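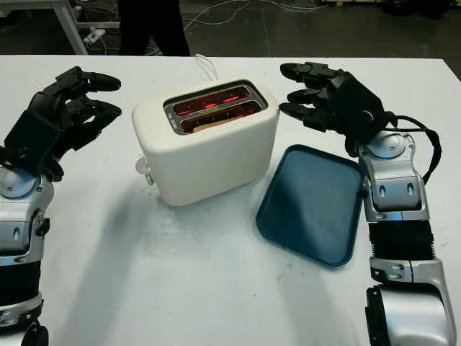

보얀 루는 뜨거운 것이 왜 하필 붉은색부터 내는지 모르겠다고 물었다. 파란색이 먼저 나오면 안 되느냐는 것이었다. 이 글은 그 물음에 답하기 위한 설명이다. 다루는 내용은 열복사, 즉 물체가 온도 때문에 내보내는 빛이다.

1. 모든 물체는 빛을 낸다

물체는 아주 작은 알갱이로 이루어져 있다. 이 알갱이를 원자라고 한다. 원자는 가만히 있지 않고 계속 떨린다. 온도가 높으면 세게 떨리고, 온도가 낮으면 약하게 떨린다.

원자 안에는 전기를 띤 입자가 들어 있다. 전기를 띤 입자가 떨리면 전자기파가 나온다. 전자기파는 공간을 따라 퍼져 나가는 물결의 한 종류이고, 우리가 눈으로 보는 빛도 전자기파에 속한다. 따라서 온도가 있는 물체는 모두 전자기파를 내보낸다. 책상도, 얼음도, 여러분의 손도 마찬가지다.

그런데 손은 어두운 방에서 빛나 보이지 않는다. 손에서 나오는 전자기파가 대부분 적외선이기 때문이다. 적외선은 사람의 눈이 느끼지 못한다. 피부는 느낄 수 있다. 난로에 손을 가까이 댔을 때 닿지 않았는데도 따뜻한 것은 적외선이 피부에 흡수되어 열로 바뀐 결과이다.

2. 파장이란 무엇인가

물결에는 높은 곳과 낮은 곳이 번갈아 나타난다. 높은 곳에서 다음 높은 곳까지의 거리를 파장이라고 한다. 빛의 파장은 매우 짧아서 나노미터라는 단위로 잰다. 1나노미터는 1밀리미터를 백만으로 나눈 길이이다.

사람의 눈이 볼 수 있는 빛을 가시광선이라고 한다. 가시광선 가운데 파장이 가장 긴 것이 빨간색이고, 그다음이 주황색, 노란색, 초록색, 파란색, 보라색 순서이다. 빨간색보다 파장이 더 긴 쪽에 적외선이 있다. 보라색보다 파장이 더 짧은 쪽에는 자외선이 있다.

파장이 짧은 빛일수록 에너지가 크다. 빨간빛은 에너지가 작은 편이고 파란빛은 큰 편이다. 이 점이 뒤에 나올 설명의 바탕이 된다.

3. 온도가 오르면 색이 달라진다

쇠막대를 불에 넣는다고 생각해 보자. 이것은 어른 대장장이가 하는 일이므로 머릿속으로만 한다.

처음에는 색의 변화가 없다. 쇠막대는 이미 만질 수 없을 만큼 뜨겁지만 나오는 빛은 거의 전부 적외선이다. 섭씨 500도를 넘으면 어두운 곳에서 검붉은 빛이 보이기 시작한다. 온도를 더 올리면 밝은 빨강이 되고, 이어서 주황이 되고, 섭씨 1000도를 넘으면 노란빛이 섞인다. 그보다 훨씬 더 뜨거워지면 흰색에 가까워진다.

뜨거운 물체는 한 가지 색만 내지 않는다. 여러 파장의 빛을 한꺼번에 낸다. 온도가 오르면 두 가지가 바뀐다. 첫째, 모든 파장의 빛이 더 강해진다. 둘째, 가장 강하게 나오는 빛의 파장이 짧아진다. 붉은빛을 내는 쇠막대도 가장 강하게 내보내는 것은 여전히 적외선이다. 그 적외선에 섞여 나오는 적은 양의 가시광선을 우리 눈이 보는 것이다.

보얀 루의 물음에 대한 답이 여기서 나온다. 적외선의 바로 옆자리는 빨간색이다. 파란빛을 충분히 내려면 에너지가 더 필요하고, 그만큼 온도가 높아야 한다. 그리고 파란빛이 충분히 나올 즈음에는 빨간빛도 이미 많이 나오고 있다. 빨간빛, 초록빛, 파란빛이 고루 섞이면 눈은 그것을 흰색으로 느낀다. 그래서 달군 쇠가 초록색이나 보라색으로 보이는 일은 없다.

4. 전기로 열을 내는 방법

불이 없어도 물체를 뜨겁게 만들 수 있다. 금속선에 전류를 흘리면 된다. 전류는 전자라는 작은 입자의 흐름이다. 전자는 금속 속을 지나가면서 원자와 부딪치고, 이때 원자의 떨림이 세진다. 원자의 떨림이 세진다는 것은 온도가 오른다는 뜻이다.

전류의 흐름을 방해하는 정도를 전기 저항이라고 한다. 같은 전류가 흐를 때 저항이 큰 선은 열을 많이 내고 저항이 작은 선은 열을 적게 낸다. 전원 코드 속에는 대개 저항이 작은 구리선이 들어 있다. 열을 내는 부분에는 니크롬선을 많이 쓴다. 니크롬은 니켈과 크로뮴을 주로 섞은 합금이다. 코드와 열선에 같은 전류가 흘러도 열선만 빨갛게 달아오르는 까닭은 저항의 차이에 있다.

니크롬을 쓰는 데에는 다른 이유도 있다. 보통 쇠는 뜨거운 상태로 공기와 만나면 산소와 결합하여 녹이 슬고 부스러진다. 니크롬은 표면에 얇고 단단한 산화막이 생긴다. 이 막이 산소를 막아 안쪽 금속을 보호한다. 그래서 여러 번 달구고 식혀도 쉽게 끊어지지 않는다.

5. 열이 옮겨 가는 세 가지 길

열은 전도, 대류, 복사로 이동한다.

전도는 맞닿은 물체 사이에서 열이 옮겨 가는 것이다. 뜨거운 국에 담근 숟가락의 손잡이가 따뜻해지는 현상이 전도이다.

대류는 액체나 기체가 직접 움직이면서 열을 나르는 것이다. 데워진 공기는 가벼워져 위로 올라가고, 차가운 공기가 그 자리로 들어온다.

복사는 전자기파로 열이 전달되는 것이다. 중간에 물질이 없어도 된다. 태양과 지구 사이는 거의 비어 있지만 태양의 열은 지구에 도착한다.

빵을 굽는 열선은 보통 빵에 닿지 않는다. 열의 많은 부분이 복사로 전달된다. 빵의 표면이 적외선을 흡수하면 먼저 물이 증발하고, 표면이 마른 뒤에 온도가 크게 오른다. 섭씨 140도를 넘으면 빵 속의 당과 아미노산이 활발하게 반응하여 갈색 물질과 고소한 냄새가 생긴다. 이것을 마이야르 반응이라고 한다.

6. 색으로 온도를 재다

색과 온도의 관계를 알면 멀리 있는 물체의 온도를 짐작할 수 있다. 직접 닿을 수 없는 별이 좋은 예이다.

겨울철 별자리인 오리온자리에는 밝은 별이 여럿 있다. 12월 밤하늘에서 찾을 수 있다. 그중 베텔게우스는 붉은빛을 띠고 표면 온도는 섭씨 3000도를 조금 넘는다. 리겔은 푸른빛이 도는 흰색이고 표면 온도는 섭씨 1만 도가 넘는다. 태양의 표면은 섭씨 5500도 정도로 그 사이에 놓인다.

수도꼭지에서는 빨간색이 뜨거운 물을, 파란색이 차가운 물을 나타낸다. 이것은 사람들이 정한 표시이다. 별에서는 순서가 반대여서 푸른 별이 붉은 별보다 뜨겁다.

체온도 같은 원리로 잴 수 있다. 귀나 이마에 대는 비접촉 체온계는 피부에서 나오는 적외선의 세기를 측정하고 그 값을 온도로 바꾸어 표시한다.

7. 열복사가 아닌 빛

빛을 내는 물체가 모두 뜨거운 것은 아니다. 반딧불이는 몸속의 화학 반응으로 빛을 낸다. 발광 다이오드, 즉 LED는 반도체 안에서 전자가 에너지를 잃을 때 나오는 빛을 이용한다. 이런 빛의 색은 온도로 정해지지 않는다. 빨간 LED와 파란 LED를 손으로 만져 보아도 파란 쪽이 훨씬 뜨겁지는 않다.

가스레인지의 파란 불꽃도 주의해서 보아야 한다. 이 파란색은 주로 불꽃 속의 특정한 분자가 내는 빛이며, 앞에서 설명한 열복사의 색과는 다르다. 반면 촛불의 노란색은 열복사에 해당한다. 불꽃 속에 떠 있는 그을음 알갱이가 달아올라 빛을 내는 것이다.

낱말 풀이

가시광선: 사람의 눈으로 볼 수 있는 빛.
복사: 전자기파를 통하여 에너지가 전달되는 현상.
산화막: 금속이 산소와 결합하여 표면에 생긴 얇은 층.
적외선: 빨간빛보다 파장이 긴 전자기파.
전기 저항: 전류의 흐름을 방해하는 정도.
파장: 물결의 높은 곳에서 다음 높은 곳까지의 거리.
합금: 금속에 다른 원소를 섞어 만든 물질.

생각해 볼 문제

니일로 니에미넨은 불을 끈 전기난로가 검게 보이면 이미 식은 것이므로 만져도 된다고 하였다. 3절의 내용에 따르면 이 말은 틀렸다. 섭씨 300도인 금속은 눈에 보이는 빛을 거의 내지 않지만 피부에 심한 화상을 입힌다. 색이 사라진 뒤에도 열선과 그 둘레의 금속에는 손을 대지 않아야 한다. 코드가 꽂힌 전열 기구 안에 젓가락이나 포크를 넣는 것도 금지한다. 금속은 전기가 잘 통하므로 감전될 수 있다.

글 온니 예스켈레이넨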